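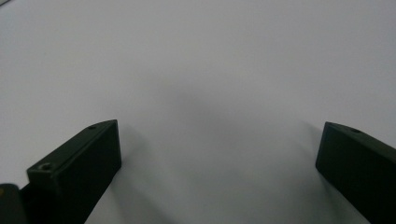

When I started writing up the Radwood show, I thought this section would be about the games. Most of it ended up being about labels, and how long people stand in front of a playable piece before they put a hand on it. The label is where a visitor meets the work first, and at Radwood ours were projected onto the wall beside each game, in pale gray letters that we were all very proud of on a laptop. On the wall they were close to unreadable. Plain white is a lot less plain than designers (me included!) like to believe. Look at Figure 3: the surface is smooth and matte with nothing on it, and still the tone drifts from a slightly bluish white at the top to a pale gray lower down, with a soft shadow that has no edge you could draw a line around. Put thin gray type over a patch like that and you lose words. So before I say anything about how people read our labels, I have to admit that for the first part of the run a good share of them couldn't.

Home Issues Authors Submit Search

4.2 Labels, waiting and the first touch

The show had 25 playable pieces spread over two floors. We followed 85 visitors through it, with their permission, and I did most of the following myself, with a clipboard and very sore feet. I wrote down when a person stopped in front of a piece, whether they turned toward the label, whether they touched the controls, and what they did when somebody else was already playing. I didn't record ages or ask what games people had at home. I wish I had asked the second one, and I'll come back to it in Section 6.

Let me start with the piece that gave us the most trouble. Henao is a slow walking game set in a flooded market town, played with a single heavy dial. You turn the dial and the water goes up or down, and the town changes depending on how deep it is. It has no score and no timer. If you leave it alone it keeps going on its own, drifting very gently, and it looks lovely doing it. A lot of people took it for a video. They sat on the bench, watched, got up and went on to the next room, quite happy. In my notes these visits look almost the same as visits to the two pieces in the show that really were videos.

Was that a failure? I went back and forth on this for months. The artist's statement says the town "does not need you," and you could argue that somebody who sits and watches has understood it perfectly well. But the label said "turn the dial," and most of the watchers I talked to on their way out told me they hadn't known there was a dial. One woman went back in when I mentioned it and stayed until closing. I don't want to build a theory on one woman, but she's the reason I stopped calling the watchers a success.

We changed the labels partway through the run. The new ones were printed, black on white, set at elbow height next to the controls, and the first line was always a verb. For Henao it was "Turn this slowly." The artist's statement moved to a handout. I expected complaints about that from the artists and got one, which was fair, and we settled it by putting her statement on the back of the bench.

After the change, people reached for the controls sooner. I'm being careful with that sentence. The two halves of the run had different crowds (the second half overlapped with a school vacation in April, and children will touch anything), the projectors were also moved, and by then I was a better note-taker. I can't pull those apart. What I can say is that the visits where a person stood in front of a piece, looked around for help and then walked off got rare enough that I began marking them with a star.

4.3 Taking turns

The other thing I hadn't planned to study was the line. Galleries are used to people moving past things at their own pace, and arcades are used to people waiting with a coin in their hand, and a game in a gallery gets a bit of both. At Radwood nothing told you how long a turn was. Some pieces took care of this by being short. Henao can be played for as long as you like, and on a busy afternoon one player held the dial for 20 minutes while a small group built up behind the bench, got bored and left. He had no idea they were there, I think. The headphones were very good.

We tried running the same piece without headphones at the smaller Umport showing, and there the turns got shorter all by themselves. Players could hear feet shuffling. They looked over their shoulders and offered the dial to whoever was closest, often with a few words of advice, and those bits of advice did a better job than any label I wrote. "Go all the way down first," one teenager told a man in a suit, and he did. I heard versions of that line passed along through the afternoon between people who had never met.

The Umport room held up to 30 people, and the sound was a mess when it was full. Two of the artists hated it. I understand why, and for a piece built on quiet sound I wouldn't suggest doing it. For the rest I'd now start with open speakers and take them away only if the artist asks.

A word on the logging. All the pieces ran through Plernent, the little launcher our lab put together for the show, which restarts a game when it crashes and writes down each time a control is moved. The plan was to match those logs against my clipboard. It worked for most of the pieces and not at all for Henao, where the dial was so sensitive that people walking past on the wooden floor showed up as players. I spent a week trying to filter the footsteps out and then gave up, so everything I've said about that piece comes from the notes. The launcher logs for the other pieces are used in Section 5, where I look at how long people kept playing once they'd started, and whether having somebody behind them made any difference to where they stopped.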